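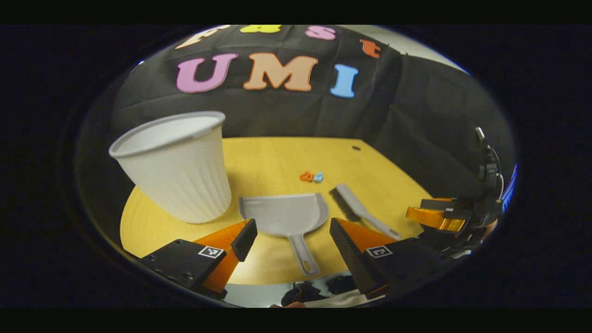
Chapter 4
Dried Beans and Lentils

A pot of beans costs little and asks for little skill, but it does ask for planning. Most of the trouble that new cooks have with beans comes from starting too late or from using old stock. Beans that have sat on a shelf for years may stay hard however long they simmer.

In this chapter you will learn to sort, soak, cook, and season dried beans. Lentils and split peas get their own section, as they need no soaking and cook much faster.

Salt is treated first. Many older cookbooks say to add it only at the end. Rocío Sánchez and Orlando Ospina, who tested the recipes for this book, salt the soaking water and rinse the beans before cooking – the skins soften more evenly that way.

Terms to know: soak, quick soak, simmer, pot liquor, split

Before you begin, read the notes on red kidney beans on page 205. They must be boiled hard before they are simmered, and a slow cooker alone does not get hot enough.

4.1 Choosing and Sorting

Buy beans from a store that sells a lot of them. Spread them on a tray and take out any stones, broken pieces, or shriveled beans.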